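Slide 3: post depth and ground conditions

Softwood strainer posts at the Plitmont site. Set one third of the length below ground. On clay, go deeper and leave the top of the backfill sloped to shed water.

Tension the line wire before fixing the netting. Staples on intermediate posts stay slack enough for the wire to run. Re-check tension after 10 days.

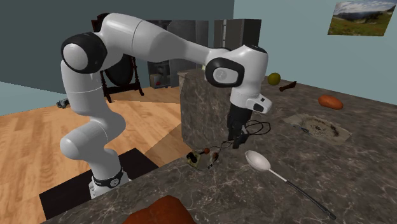

Bontu Habte's objection from the Adugna meeting was that depth matters less than drainage, and that her gateposts failed at ground level, where the rot was.

Reply: agreed for gateposts. Strainers mostly lift. Show the pull-out table, then go to slide 4, stays and struts.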